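Mobile base build: simulated kitchen before floor trials

n.bakhtiari
Members are asked to review the following before the Monday session. The mobile base for the Ceten build remains on the bench, and all driving is at present carried out in simulation. The base estimates its heading from the wall camera. In the tiled part of the model the estimate drifts by 17 degrees over a single pass, and I should like a second opinion before any parameters are changed.
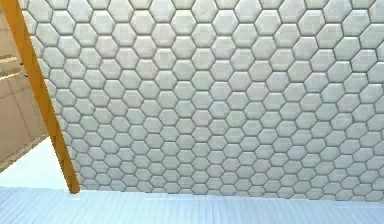

Masurside Shared Workshop | Home Robotics Section

The wall is a regular honeycomb in pale gray and white, and every tile offers the matcher much the same corners. My proposal is to exclude that wall from matching and to rely on the orange post and the floor seam.

femevia_bench
I do not support the exclusion. A repeating pattern is a known difficulty, but members intend to run this base in their own kitchens and many of those have tile. The matcher should reject ambiguous corners by itself. Please state which threshold is in use.

n.bakhtiari
The ratio threshold is the default. The search window is 45 pixels, which I accept is wide for tiles of that size.

mirzaei_k
The window is the fault, in my view. At 45 it will take in neighboring tiles and lock on to the wrong one. I reduced mine to 31 in July for a brick texture and the drift fell to around 5 degrees. It did not disappear. I would also ask whether the remainder of the room gives the base enough to work with.

n.bakhtiari
The counter side is attached for reference. No drift has been recorded there.

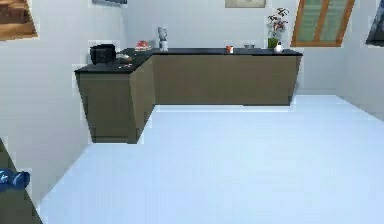

Counter side of the kitchen model, with blender and potted plant.

mirzaei_k
Thank you. The window frame and the green pot should both hold well as landmarks. I would be more cautious about the floor, which is very plain on that side.

femevia_bench
I would be cautious about the pot as well. Household items are moved, and a map that depends on them will fail in use. The fixed cabinetry is preferable, although the long run has no handles or door lines and will give few corners apart from its ends.

mirzaei_k
We differ on this point. Small items may be used for short-term tracking provided they are not written to the permanent map.

n.bakhtiari
Both positions are noted. I will run the tiled wall again with the window at 31 and the wall included, as requested, and then once with it masked. The logs will be placed in the section folder. The wheel mounts are a separate matter and should be raised in the hardware thread.

femevia_bench
Agreed. Kindly include the raw wheel odometry with the logs, as it was missing from the previous set.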